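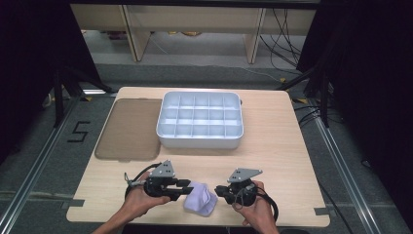 You should ask people why they never come back for their stuff, was the first comment I got when I told my class I wanted to do my project on lost property. Good call! I'd only planned to look at what gets lost, so I rewrote my questions that same night and ended up with a way better survey.

I handed it out at Nindilow, my own school, and at Plukudside across the river, and got 260 filled-in sheets back (I was hoping for half that, so I was pretty thrilled). The main question was whether you'd lost something at school since December and never gone to look for it. 105 people said yes, which is a lot of gloves and water bottles. 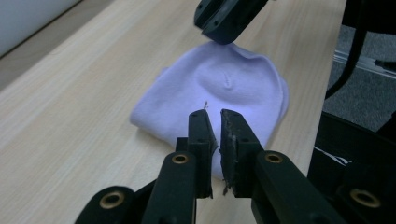 The reasons were the fun part to read. Plenty of people figured their thing was already gone, and a bunch wrote that they didn't know where lost property was even kept. At Nindilow it's a closet behind the gym that's only open at lunch – I had to ask three people before I found it myself. At Plukudside it's a rack by the front door, and hardly anyone there said they couldn't find it.

I didn't ask how much the lost things cost, and I really wish I had. My teacher, Ms. Cárdenas, also pointed out that people forget small stuff, so my yes number is probably too low.

For the next part I'm asking our office if we can try a rack by the entrance for two months. I'd use the same survey again afterward, with the cost question added and the one about lockers taken out, because everyone read it differently.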